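Flitora Home Forums > Surfaces and Finishes > Cleaning a round wooden table: damp cloth, spray or neither?

quillback
22/11/2019
I look after the tables in a shared lounge in Jultthorpe. Round tops, warm orange-brown, on dark carpet. I don't know what the finish is. Current method is a terry towel and a spray bottle, one pass, then leave it. After three weeks of this the top looks dull near the rim. 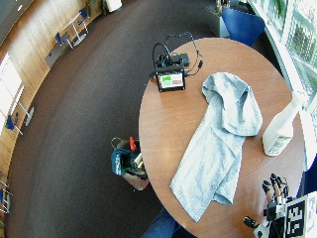 Questions:

1. Is terry too coarse for this?
2. Spray on the cloth or on the wood?
3. Does anyone bother with a second, dry cloth?

tenon_saw
1. No. Terry is fine if it has been washed without softener. Softener leaves a film and the film is your dullness.
2. Cloth. Always.
3. Yes. Wipe with the grain, then dry with the grain.

marl29
Disagree on 1. Terry loops hold grit. I changed to flat-weave cloths at Wumbei, 19 tables, and the fine scratches stopped appearing. Agree on 2 and 3.

Also, what are people putting on it? Paper cups do more harm than cloths if they are left standing.

quillback
Cups, mostly. It is a lounge and I can't ban them. The middle still has a decent shine.

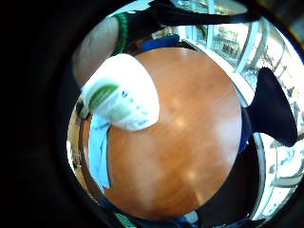
White paper cup on the tabletop, windows behind.

tenon_saw
Those pale patches are reflections, so there is gloss left in the finish. I would not sand or recoat. Dull at the rim and glossy in the middle sounds like residue from forearms and sleeves. Test a patch the size of a coin with plain water on a well-wrung cloth and dry it at once. If the shine comes back, it was residue.

marl29
Or the rim is worn, in which case water will do nothing. Look at it side on with the window opposite you before you start wetting things.

quillback
Tested by the rim. Some of the shine came back, so residue, at least in part. I have Bona to hand and a light grey cloth, softer than the terry. Is it safe on a table? 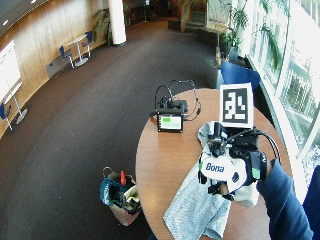
Bona over the table, grey cloth underneath.

tenon_saw
Depends which one. They make more than one product and I can't tell from the logo. Read the back. If it says floors only, don't assume it will suit furniture.

hobnail
I use Tridar soap flakes, a weak mix, and nothing else. Over 29 years on the same table. Never needed a spray.

marl29
Soap leaves a film as well, hobnail. It builds up more slowly, that's all.

hobnail
Mine has no film.

quillback
Will read the label and try the grey cloth with water only until May. The terry can go to the windows.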